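Nii Owusu builds at home, in Stalton, and has been at his tidying robot since November. The project is called Farina. He writes the control software himself; Gerardo Enriquez, who runs the Grarlow shared workshop, helps with the mechanical side.
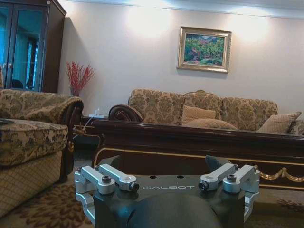

Owusu decided early on that he would do his testing in a furnished room. "A bench tells you the arm moves," he said. "I wanted furniture in its way." The long coffee table, with its gold trim and hanging garland, is the part Enriquez worries about. "I told him to stay 4 inches off that edge," Enriquez said.

The current task is litter on carpet. Owusu keeps a log of every attempt and spends most evenings reading it.

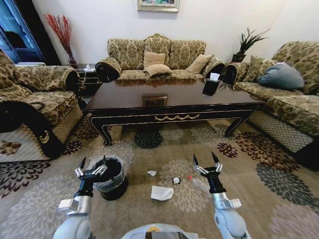
Two arms, a lined trash bin and small litter on the patterned carpet.

"Paper is fine," Owusu said. "Clear plastic is what I lose sleep over. The software sees the carpet through it." He has labeled 95 pictures of wrappers and bags by hand and expects to need many more.

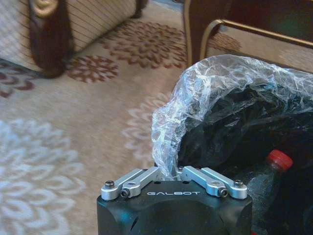

What comes next

Owusu plans to rewrite the grasp planner first. Enriquez wants shorter cable runs. They will show Farina at the Grarlow open evening on 28th June.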